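Storage box

A storage box is a container with a lid, used in homes and offices to keep small things together and free of dust. The lid may be separate or joined to the body by a hinge. A hinged lid stays with the box when it is open, but it needs free space behind it.

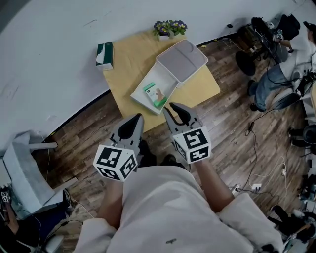 Small packaged goods are usually laid flat at the bottom, and loose pieces are put beside them. In her household guide, Graça Godinho advises to leave the upper 3 centimetres empty, so that the lid can close without pressure. Boxes kept on a low table are often opened many times in a day, and for this use a light lid is preferred.

See also
Tissue box
Low table
Flowerpot

This site uses cookies. Accept | Settings
Contact | © Urkivness Home Encyclopedia | Back to top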